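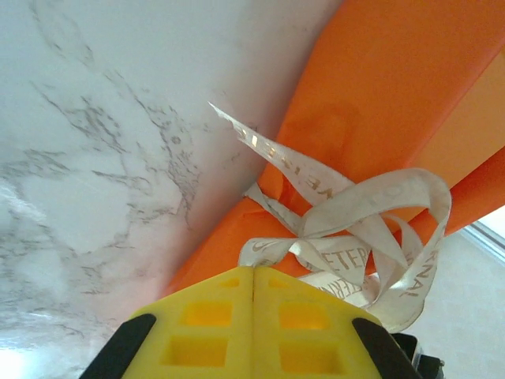 The wrapping work package started in March and is the main activity I report for this period. In the grant agreement we promised Jodanance that every artificial bouquet leaving the Mugo workroom would have the same finish: one paper, one ribbon, one card. For the paper we have now chosen the orange one. The ribbon took more time. We tested plain cotton tape first, but it looked poor, so we changed to a cream satin ribbon with gold-brown lettering, and with its end cut to a point it looks much better on the orange. The satin is slippery and falls easily into loops and twists before it can be tied. I expect this step will stay the slowest one for some time.

Output in this period
We finished 1,581 bouquets against the plan of this period, and all of them were delivered to Jirine. From these, 51 were returned for a new wrapping, mostly for paper that opened at the lower point of the cone. The flowers themselves were not damaged and we could use them again. In the previous period the returns were higher, but we recorded them in a different way, so I do not give a comparison here.

Materials
The orange paper comes in rolls, and one roll gives 36 wrappings if the cutting is done with care. It keeps its folds well, but every crease made by mistake also stays in it. For this reason we now keep the cut sheets flat in a drawer and not rolled. The price of the satin ribbon is higher than in our first budget. Tahsin Akanda has asked the supplier for a better price on a larger order, and we wait for the answer. 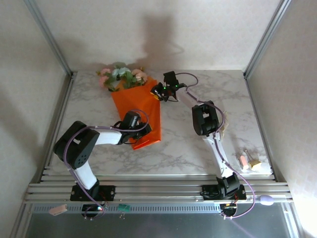
Bouquet in orange paper on the marble-patterned table, with pink, peach and pale blue artificial flowers.

The color combination of pink, peach and pale blue with green leaves is the one which Jirine preferred from the samples we sent. We will keep it until the end of the grant. A second combination, in white and yellow, was prepared by Emmanuel Tanui, but it is on hold until the stock of pale blue blooms is used.

Problems and delays
The delivery from Gorngate was late and we lost working time at the beginning of the period. Also, 29 stems in that delivery were too short for the cone and had to be lengthened with wire. Gorngate has agreed to replace them – the replacement has not arrived yet.

Next steps
We will write the folding instruction on one page, order the next rolls of paper, and decide with Jirine how long the free ends of the ribbon should be. I also ask Jodanance to confirm if the small difference in the ribbon cost can be moved from the transport line. The transport line is underspent and the total budget would not change.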